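Triturcombe Forums > Manipulation > Data Collection
Thread: How many folding demos before I stop embarrassing myself?

laundrydebt
20 June 2021
Starting a thread so my suffering is at least searchable. I'm collecting cloth demos with a hand-held gripper, wrist camera, the usual. So far I have 89 of them, all the same task: pinch an end of the cloth, bring it over, let go. Trained on the lot. The policy grabs the cloth beautifully and then holds it in the air like a waiter waiting for me to approve the wine.
Do I need more demos or better ones? Please say more, I'm good at more.

pinchpoint
Better ones. Sorry.
How are you starting each episode? If you smooth the cloth out by hand every time, you've taught it what to do with cloth that somebody already smoothed out.

laundrydebt
I do smooth it out by hand every time. I felt professional doing it.

Brito_bench
I'll disagree with pinchpoint before it becomes gospel. Messy starts are great once the thing works. At 89 demos you don't have enough to cover mess. Keep the start boring, get the release working, then get creative. I burned most of a June on "diverse" starts and ended up with a policy that was confused in many different situations.

pinchpoint
Or your demos were inconsistent and you blamed the starts.

Brito_bench
Could be! I was also inconsistent.

oldservo
Neither of you asked about the release. Look at how long you hold still before opening the fingers. New collectors freeze for a second or two because they're checking their own work. The model sees a pile of nearly identical frames labeled "do nothing" and learns to do nothing. It's very good at it.

laundrydebt
Went and scrubbed through 30 of them. 15 have me hovering over the drop point like I'm defusing it. I had no idea I did that.

oldservo
We all do that. Trim the pause or redo those takes. I'd redo them.

Verka_user
Second question nobody wants: what cloth? I did all mine with a plain white dish towel and the edges vanished into each other in the wrist view. I couldn't tell which layer was on top, and I was there. Switched to something with a big pattern and labeling got a lot less like astrology.

pinchpoint
And then it works on that one towel forever and on no other towel.

Verka_user
One towel is one more than zero towels.

laundrydebt
Plaid, in my case. Posting a wrist view so people can be rude about it properly.
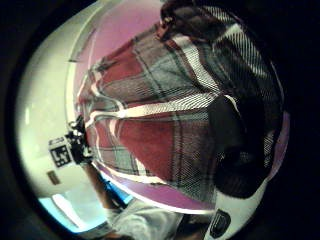
Wrist view, plaid on the pink surface. Left end bunched up by the marker cube.

Verka_user
Okay, that's a good cloth. The long off-white stripe alone tells you which way it's lying, and you can see it curl where the end is gathered. I'm jealous of your stripe.

Brito_bench
Stripe is nice. The dark bunched part at the top is less nice. Black and brown folds going into the shadow, I couldn't find an edge in there if you paid me. I'd add a lamp before I added a single demo.

pinchpoint
I'd leave it. Kitchens have shadows.

Brito_bench
Kitchens also have lamps.

oldservo
Your forearm and shirt are in view too. Harmless if you mask that region, but mask it the same way in every episode. I once changed sweaters halfway through a set and spent a weekend chasing a bug that was a sweater.

laundrydebt
Shirt noted. Plan: redo the 15 hovering ones without the stage fright, same start, one more lamp, retrain. If it still does the waiter thing I'll try pinchpoint's messy starts and Brito_bench can say I told you so.

Brito_bench
Already typed it.

Trernia_lurker
Been reading this with a set of 29 demos and a lot of confidence. Going to go check my pauses now.

oldservo
Check your sleeves while you're in there.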